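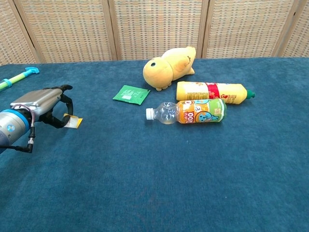

Leena Vainio

4 min read

Ticket 276, table covering, play and sorting room. Status: open again.

Complaint as logged: bottles won't stay put on the blue carpet top. Pedside say the carpet holds round items still "on any level table". I have my doubts, and I'd like them written down before anyone closes this a second time.

What lives on that table at present is the mixed tray. Yellow soap-type bottle with the green cap, clear drink bottle with the white cap, the flat green sachet, the yellow soft toy, the green and turquoise tube with the blue T handle. The two bottles are kept on their sides, caps facing opposite ways, the yellow one up against the toy. Vsevolod says this is the arrangement that gives trouble. I asked him which bottle moves and he said "both, mostly the clear one", so I have put down the clear one and a question mark.

First reply from Pedside (Gaspard Gautier): check the table is level. Checked. Spirit level across the width, fine. Along the length, the bubble sits slightly towards the window end. Gaspard says that is within what the carpet will cope with. He didn't say what that limit is. Asked. No answer to that part.

Second reply: brush the pile towards the back of the table. Danylo did this with the stiff brush. The clear bottle rolled when he knocked the table leg with his foot, which he says was an accident. Put it back, knocked the leg again on purpose, and it stayed. So either brushing helps half the time or it does nothing and we are watching luck. I know which I'd put money on.

Third reply: "are the bottles full?" No. They are empties. Apparently a full bottle sits better. I dare say it does, but we are not filling a drink bottle with water and leaving it on a carpeted table so that the carpet can pass its test.

Tried since then, in order:

1. Swapped the clear bottle and the yellow one. Yellow in front rolled less. It has a band round the middle, and Roksolana thinks the edge of the band catches the pile. Possible. I couldn't feel an edge when I ran my thumb over it.

2. Moved the soft toy in front as a stop. Works, obviously. A rolled towel would work too. Pedside can't claim that one.

3. Folded card under the window-end legs. Bubble now central. Clear bottle still went when the leg was knocked, though it stopped well short of the edge. This is the only change so far that I'd call a change.

4. Turned the carpet piece round so the pile runs the other way. Took 8 new strips of tape and most of a lunch break. No difference I could see. Danylo says there was a difference. He did the taping.

The sachet and the tube have never been reported as moving. The sachet is flat, so it wouldn't. The tube I expected trouble from, but the handle seems to stop it going over. I mention it only as Gaspard asked whether "everything" slides, and it doesn't.

Somebody has added a note to the ticket suggesting the Quintela rubber mat instead. We had a Quintela mat in January. It smelled, it curled up at the corners, and flat things like the sachet were a nuisance to pick up off it. I am not going back to that on the strength of one note with no name on it.

14/05/2004: Gaspard has marked the ticket "resolved — table levelled". Reopened by me. The table was levelled by us, with card, and the bottle still moves. If the fix is that the table must be dead level, the leaflet should say so and not "any level table", which is what we took ours to be.

Left to do: proper screw feet in place of the card (Danylo has asked the stores). Repeat the knock test with the feet on, 4 knocks each bottle, same person doing the knocking. Roksolana to write the results down, as neither Danylo nor I will agree on what we saw.

Please don't close this one until that's in.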